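Camper van diary: the leisure battery

November 12, 2025

Cold again this morning, and the battery in the van was down to 40 percent with nothing running but the fridge overnight.

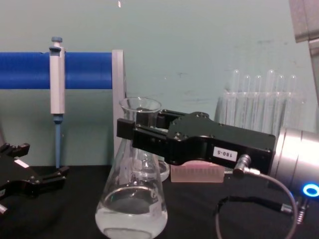 Thenmozhi Devadiga wrote back before breakfast that I should stop blaming the battery and look at the ground cable first, that hers had done the same thing on the drive home from Prerkley and all it needed was a clean bolt and a new lug. She also said not to trust the percentage on the little display, and to put a meter on the posts after the van has sat for a few hours with everything off.

So I did that. Turned off the fridge and the fan at nine and left it until after lunch. 12.4 volts at the posts, 12.1 at the fuse block. That is too much of a drop with almost no load on it. Thenmozhi was right about where to look.

The ground bolt is behind the driver's side bench, under the water tank shelf, and I had to take out two screws and the whole front panel to reach it. I put that panel in myself in the spring and would not do it that way again. The bolt had paint under the washer. I must have skipped sanding it. Took it down to bare metal, put on a star washer, tightened it up. The lug on the battery end was crimped badly too, one side barely pinched. I cut it off and there was just enough cable left to do another.

Measured again and the fuse block now reads 12.4, same as the battery.

The display still says 40. It's the Clarkeck one, and the manual says it has to see a full charge before it resets. I plugged in to shore power at three and will leave it on until tomorrow night.

While the panel was off I looked at the heater duct. The Fukard hose has a flat spot where it goes around the wheel well, which would explain why the back is always colder. I need 20 inches of new hose and a proper elbow. Ordered both, and a bag of lugs. Did not put the panel back on.

Odometer is at 1117 since the last oil change. Fine for now.

Still undecided on a second battery. The one I want is 300 dollars more than I planned to spend this year, and if the cable was the whole problem then I don't need it before spring. I'll run the fridge two nights off the plug and write down the voltage each morning before deciding.

Other things to do: the window seal on the sliding door, the loose hinge on the galley cabinet, drain the gray tank before the next hard freeze. The Rai vent cover is on but I haven't taped around it yet.

Swept out the van, locked up at five. Soup for dinner.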